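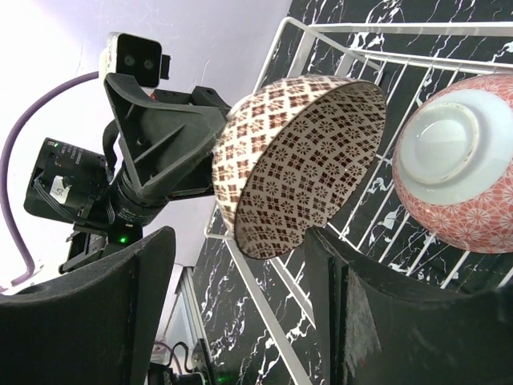 Kiyoshi Hirano asked under my last post whether the arms at Firnstead mean fewer people on the dish line. So far, no. Same crew, different jobs.

Two of us used to rack bowls all shift. Now one person watches the arms and the other does prep.

The arms are slower than we are. A rack takes around 4 minutes and I still step in when something gets stuck.

My wrists hurt less. I also talk to people less, and I miss that part.

Pay hasn't changed. We asked for a higher rate for whoever is trained on the arms. Management says they'll answer in October.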